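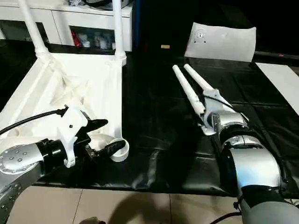
A reader in Modindale told me that I was wasting people's time with all this, that a slow, drippy trap under a kitchen sink only needs a wrap of Plindia repair tape and it will be good for years. Maybe. I have used that tape on two sinks and taken it off both of them.

How to replace a leaking sink trap (and what to leave at the store)
February 2020, by the Nistgate House Notes desk

Home Kitchen Bath Yard Tools Ask Us

The trap is the bend of pipe under the sink. In most houses it is plastic, it is held on by nuts you can turn by hand, and a plumber in Cairns quoted me $197 to change one. The part cost me $14. I'm not saying plumbers overcharge, they have a truck and a phone to pay for, but you should know what the job is before you agree to that.

First find out where it leaks. Dry every joint with a paper towel, run the water, and touch each joint with a fresh piece. People skip this and replace the wrong thing. If the water is coming from the basket under the sink itself, a new trap will do nothing for you.

1. Clear out the cabinet and put a bucket under the bend. A small bucket. The big one won't fit and you will find that out lying on your back.

2. Loosen the two slip nuts by hand. If they won't move, use wide pliers with a rag over the jaws, gently. Old plastic cracks.

3. Lower the trap and tip it into the bucket. Do not empty the bucket into the same sink. I have done this.

4. Take the old trap to the store. Sizes are usually 1 1/4 inch for bathrooms and 1 1/2 for kitchens, but "usually" has sent me back for a second trip.

5. Slide the nuts onto the pipes, then the washers, with the slanted side facing into the joint. This is where most new leaks come from. A washer put on backward will look fine and drip all night.

6. Set the bend in place and start both nuts before you tighten either. Hand tight, then a quarter turn at most.

7. Fill the sink to the top and let it all go at once. A trickle from the faucet proves very little. Check with dry paper again, and leave the bucket there overnight.

You don't need thread tape on slip joints. The washer makes the seal. You don't need pipe dope either, and some kinds are bad for plastic. The clerk may tell you otherwise – mine did.

As for drain cleaners, the bottle that claims 300 uses is soap as far as I can tell. The strong stuff may work, but if it doesn't you now have a trap full of it, and you're the one about to open it. Tell whoever does the work if any has been poured in.

If the pipe going into the wall is metal and crumbly, stop and call somebody. The same goes if you have put in three sets of washers and it still drips – the pipes probably don't line up, and force won't fix that.

Related
Is a garbage disposal worth the space?
Caulk that stays white, and the kinds that don't
Shutoff valves: test yours before June
Why the basement smells after rain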